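Two-arm build at home: grippers keep missing a thin object on the table
Posted in Home Robotics > Builds

I have two small arms bolted to a rail at the front of a tabletop, with printed walls on three sides. The job is to pick up a TV remote and pass it from one arm to the other. The left arm gets it most tries. The right arm closes short or pushes it away. I have recorded 629 runs so far and the right side has not improved. Do I need more runs, or is it mechanical? The controller software is Prusov, default settings.
Rornix

Pristley
Mechanical, I would guess. More runs will not fix an arm that starts from a different zero every morning. Check these before you record anything else:

1. Loosen the right base, push it square against the rail and tighten it again. Mine had crept 2 mm.

2. Power up, send both arms to home and compare the wrist angles. If they don't match, redo the zero on the bad one.

3. Move each joint by hand through its full range with the power off. A cable that pulls tight near the wrist will drag the gripper off line. Leave a loop there.

4. Put the remote lengthwise between the arms, buttons up and pointing at the back wall, and start every test from that same spot. Bring both grippers in over the table with the wrist lights green.

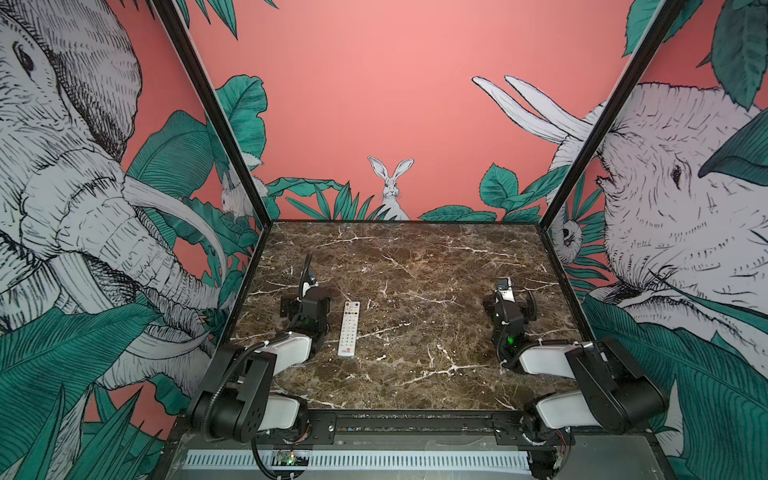
5. Run the right arm alone at half speed, then the left. Write down where each one closes. If the right is always off by the same amount, it's the zero. If it wanders, look for a loose horn screw.

Ashby
had the same thing, just kept recording and it got better after 1,000 or so. could also be the walls, mine are plain gray

Rornix
It was the zero. Right wrist was off by 3 degrees. I still get a miss now and then when the remote is turned sideways, but the handoff works.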